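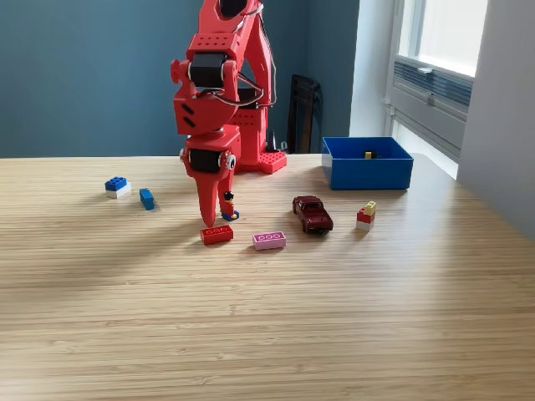 Fig. 8. Loose bricks and a small figure on the tabletop. The blue-on-white pair at far left counts as a build (see 5.2).

Section 5. Clearing the Table

5.1 Before you start

This section covers getting the bricks off the table and into the box. It assumes you have finished Section 4 (Playing), or that someone taller than you has declared it finished.

You will need:
The Lulico starter bricks, or whatever is left of them
The blue box
A table you can see most of
The lid, if you know where it is

The pictures in this guide show a light wood tabletop. Any flat table will do. Glass tables work too, although everyone in the house will know exactly when you are tidying.

CAUTION: Small parts. Keep bricks, figures and plates away from children under three, and from dogs of any age who believe they are children under three.

5.2 Decide what is a build

A build is two or more pieces joined on purpose. Two pieces joined by accident are also a build if their owner is in the room. In Fig. 8 the blue brick sitting on the white one is a build. The blue brick lying on its side next to it is a loose piece, whatever you may be told about it being a fallen tower.

1. Look over the table and pick out the builds.

2. Ask the builder which ones are staying. Allow five minutes for this. Longer negotiations should be moved to another room so that the table can be cleared in the meantime.

3. Take apart the builds that are not staying. Pull straight up. If two bricks will not part, rock them gently along the long side. Do not use teeth. We print this in every edition and we still get letters.

4. Put the builds that are staying on a shelf. The windowsill is not a shelf.

Note: A figure pressed onto a plate, like the one behind the red brick in Fig. 8, may be put away with its plate attached. It will be easier to find next time, and it gives the figure something to stand on at the bottom of the box, where conditions are crowded.

5.3 Place the box

5. Take off the lid and set it under the box. If you put it anywhere else, see 5.6.

6. Stand the box on the table with the opening facing up. Toward the back is best, away from sleeves. Leave a hand's width between the box and the edge of the table. A full box holds a good deal of plastic, and all of it is louder on a hard floor than you expect.

7. Check inside the box before adding anything. Bricks from last time are fine and can stay where they are. Crackers should come out.

5.4 Fill the box

8. Start with the small pieces. Pick them up one at a time, bring each one over the opening, and let go. Lower is quieter. The two-tone ones, yellow and black for instance, go in with all the others; the starter box has no compartments, and we suggest you don't add any until you have lived with it for a while. Our own Marta Bilyk once sorted the entire office collection by color, then by size, then by color again, and has asked that we not print how long it took. 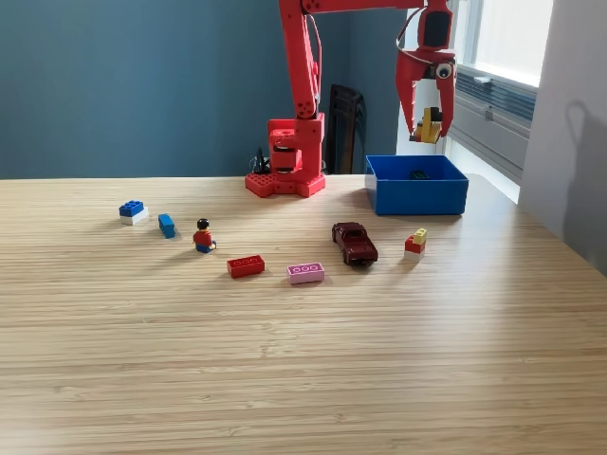

9. Follow with the larger bricks. Lay them in flat if you have the patience. Thrown bricks bounce, and a brick that bounces off the rim will travel farther than one that misses the box altogether.

10. Put figures in last, on top. Some owners like them face up. We take no position.

11. Run a hand slowly over the tabletop. Pieces close to the color of the wood are easy to miss, and clear ones are easier still.

12. Check the floor with your shoes on.

CAUTION: Do not sweep the whole table into the box with your forearm. It is fast, it is satisfying, and it is how a coaster, a pencil and a house key came back to our repair desk in the same box.

5.5 Closing up

If the lid sits flat, press down at the corners until it clicks. If it does not sit flat, shake the box gently from side to side and try again. If it still does not sit flat, there is a build in there. Go back to step 3.

The starter box is rated for 28 pieces. It will take more. The large Kudmont tub holds 2000 and comes with a handle, which is there for dragging -- please do not try to lift a full one by it.

Store the box on a low shelf where it can be reached without climbing. A box stored up high will be fetched anyway, at six in the morning, with a chair.

5.6 If something goes wrong

The lid is missing.
Look under the box. Look under the couch. Replacement lids are sold singly. The Besnard lid is the same length but a little narrower, and it will fall in.

There is one brick left over and the box is already shut.
Put it in your pocket. Return it to the box before laundry day.

The bricks are sticky.
Wash them in warm water with a drop of dish soap and spread them on a towel to dry. Do not put them in the oven to hurry things along. The same goes for the Emstead play mat, which is supposed to be damp for a day after wiping.

The table is clear, but the builder has returned.
This is normal. Turn back to Section 4.

Guide last revised Aug 8, 2024. Section 6 covers play mats and spare parts.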